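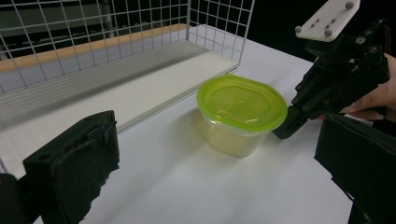
Search the help pages Go Clear

CAN A MACHINE DO IT YET? Your questions, answered quickly

Updated January 12, 2021

We get the same questions over and over at the Gularham repair and lending shed, so Elmarie Mahlangu asked me to get the answers down in one place. Written between jobs, so excuse the state of it. If yours isn't covered, bottom of the page.

Can I buy a robot that does the washing up?

No. You can buy a dishwasher, and you should if you've room. Loading it is still you. Scraping plates, still you. Working out that the wooden spoon doesn't go in, you again.

But I've seen a video of one loading a dishwasher.

So have we. Look for the little speed label in the corner, if they've been decent enough to put one on. Then look at whether the plates were already lined up. Then ask how many goes it took. A good video means it can be done once, in that kitchen, with those plates. Your kitchen has a mug with no handle and a cat.

What about putting a lid on a food tub?

Funny one, this. People think it's the easy end. It isn't. A lid with a raised rim all the way round has to sit down level before you press, and if one side catches, the other side pops. You feel it go with your thumbs. A two-fingered gripper has no thumbs to speak of. It can pinch the tub or push the lid, and it wants to do both together, so you need a second one to hold things still.

Clear tubs are worse. Cameras don't get on with clear plastic, they see the shine and the table through it and get the edge wrong. A bright green lid helps a lot, something to aim at. If your tubs are clear top and bottom, expect trouble.

And getting the lid off?

Depends on the tab. A tiny tab sticking out at one side is fine for a fingernail. For a padded metal finger it's hard to get under, and if it slips the tub goes across the worktop. Soup in it? Don't.

Then why do people train machines on tubs at all?

Because everyone's got them. Same reason they do socks and mugs. Also cheap, and they don't smash. Takumi Sakai, who does our evening talks, reckons a tub on a plain white table is the fairest starting point there is. Nothing hiding behind anything. Then you put in a rack or some shelving, then clutter, and watch the score drop.

What are the hand-held grippers for?

A person holds one in each hand and does the chore through them. Pick up, turn, put down. The machine learns from the record of it later. Upshot is you don't need the robot in the room, so it's much quicker to get lots of goes at something. You'll feel very clumsy for the first ten minutes. Everybody does. It's a good lesson in what the machine is up against, you stop blaming it for dropping things.

How many goes does it need to learn one chore?

More than you'd like. Doğukan Sezer's rule of thumb at our last talk was 500 good ones for a single simple job, done in one place, and then don't move the table. Someone asked what happens if you do move the table. Long pause. More goes.

Do the fingers wear out?

Yes, the padding does. Soft stuff grips, soft stuff tears. Edges fray first, then a bit starts to peel and flap about, and then it drags on whatever you're picking up. Change it sooner than you think. We've had good results with plain foam tape cut a touch oversize and trimmed after. Don't glue over the old stuff. Wafula Were tried that and it was off again by teatime with half the finger's paint.

Is a vacuum robot worth it?

Yes, if your floors are mostly clear. That is the one that works. It works becuase it doesn't have to pick anything up. Mopping ones, so-so. Stairs, no.

Lawn?

Same answer as the floor. Flat and simple, fine. Keep the hedgehogs in mind and don't run it at night.

Laundry?

Washing machine does the washing. Moving wet clothes from one drum to the next, not really. Folding, slow. Slow as in, you'd have the whole basket done and put away while it's on the first towel. Fitted sheets, ask again when I'm retired.

Ironing?

No. Hot thing, moving arm, your house. No.

What about on the shop floor? Surely that's sorted.

Some of it. Same part, same place, same way up, all day long, and machines have had that one for decades. The moment it's a mixed bin, somebody's hand is still in it. Stuart Rowbotham runs packing at Pearce up the road and they've got an arm stacking full boxes at the end of the line. Works well, he's pleased with it. Putting the tubs in the boxes is people. Putting lids on odd sizes is people. He's looked at changing that 2 times and both times the sums didn't come out, as every new tub shape meant setting it all up again.

So will it take jobs at a place like that?

Stuart's view is it took the lifting and he's glad to see the back of the lifting. Mine is a bit less sunny. The jobs left over are the fiddly ones and they aren't paid any better for being fiddly. Worth arguing about, come along and do.

Which chores should I expect first?

My guess, in this order, and I've been wrong before:

Clearing a table of hard, dry things. Mugs, tubs, books.
Putting those things back in a rack or on a shelf, as long as the rack stays put.
Wiping a flat surface.
Loading a dishwasher that nobody else has touched.
Anything with cloth.
Anything with a carrier bag.

Is it safe to have an arm on the kitchen worktop?

The small ones won't hurt you much, but they will knock things over. Keep little ones and long hair away, keep the off switch where your other hand is. Never leave it going and pop out. We don't lend arms to homes for that reason, only for use in the shed with 2 people present.

What about the Flilulness? The one with the tray.

We had one on loan. Carries a tray from A to B. If you can't manage a tray yourself that's a real help and I don't want to be sniffy about it. One of our members kept it for the full 7 days and was sorry to hand it back. It doesn't load the tray and it doesn't unload it, so know that going in. Thick rugs stop it dead.

And the Zoltberg kit?

That's a build-it-yourself gripper. Decent. Instructions are poor, step four and step five are the wrong way round. Do the cable before you close the housing or you'll be taking it all apart again. Leave slack in the cable too, it needs to bend when your wrist does.

My screws keep working loose.

Thread lock, the weak kind. A dab. Check them before each session anyway, a loose joint makes the fingers close crooked and every go you do after that is no use.

Does the table matter?

More than people think. Shiny tops throw reflections, dark tops hide dark fingers. Plain matt white is good but watch for shadows if you've only the one lamp. Two lamps, one each side, bit of baking paper over them if they're harsh.

Can I bring my own chore to try?

Please do. Dry things only, nothing sharp, nothing you'd be upset to see on the floor. Tubs welcome. Bring the lids that match, we've a drawer of ones that don't.

Would you have one at home, if it was free?

The vacuum, yes, have one. The rest, not yet. I can do the tubs in less time than it takes to switch it on and I don't have to store anything the size of a small dog. If my hands were bad I'd answer differently, and for plenty of people who come in here that's the whole point of asking. So if that's you, say so when you get in touch, and we'll set you up on what does work now, jar openers and tray trolleys included. Not glamourous but they're on the shelf today.

How do I get in touch?

Come to the side door when the sign's out, or leave a note in the box. Ask for Elmarie about lending and Wafula about anything broken.

14 shares 3 comments

Related
Borrowing tools: what we lend and for how long
Jar openers compared
How to re-pad a gripper finger
Evening talks: January list
Why your vacuum robot keeps getting stuck under the sofa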